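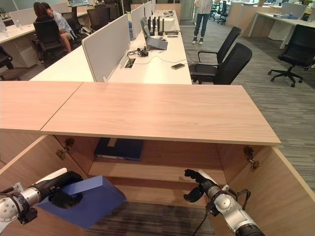
Portes de meuble : réglage, jeux et charnières

Fiche mise à jour le 16/2/18

Une porte qui frotte ou qui baye se corrige presque toujours à la charnière. Avant de toucher aux vis, contrôler l'aplomb du caisson avec un niveau posé sur le dessus, dans les deux sens. Un caisson vrillé de 2 mm suffit à décaler les portes en partie haute. Caler les pieds d'abord, régler ensuite.

Réglage latéral
Sur une charnière invisible courante, la vis avant déplace la porte vers la gauche ou la droite. Travailler par quart de tour, en alternant haut et bas, porte fermée entre chaque essai. Le jeu entre deux portes doit être constant sur toute la hauteur.

Réglage en profondeur
Vis arrière, ou excentrique selon le modèle. Si la porte touche le chant du caisson côté charnière, l'avancer légèrement. Sur les modèles à vis de blocage, desserrer, positionner, resserrer à la main. Pas de visseuse : l'aggloméré ne pardonne pas.

Réglage en hauteur
Desserrer les vis de l'embase sur toutes les charnières de la porte, soutenir celle-ci avec une cale, puis resserrer.

Vis qui tourne dans le vide
Déposer la charnière. Percer le trou abîmé à 8 mm sur 12 mm de profondeur, après vérification de l'épaisseur du panneau. Coller un tourillon de hêtre à la colle vinylique, araser au ciseau, laisser sécher une nuit. Avant-trou de 2 mm au centre, puis remontage. Les allumettes trempées dans la colle tiennent quelques mois sur une porte légère, guère plus.

Charnière qui grince
Dépoussiérer au pinceau. Une goutte d'huile fine sur chaque axe, manœuvrer plusieurs fois, essuyer l'excédent. Éviter l'huile alimentaire -- elle gomme.

Dessus stratifié
Chiffon microfibre à peine humide, savon neutre, essuyage immédiat le long des joints. L'eau stagnante fait gonfler le support et le défaut est définitif. Pour une trace de colle, alcool ménager, essai préalable sur une zone cachée.

Complément de Deisy Benavides, Mimville : sur les portes hautes, repérer la position des embases au crayon avant dépose. Le remontage est nettement plus rapide.

Voir aussi : Remplacer un chant décollé -- Tiroirs, coulisses à galets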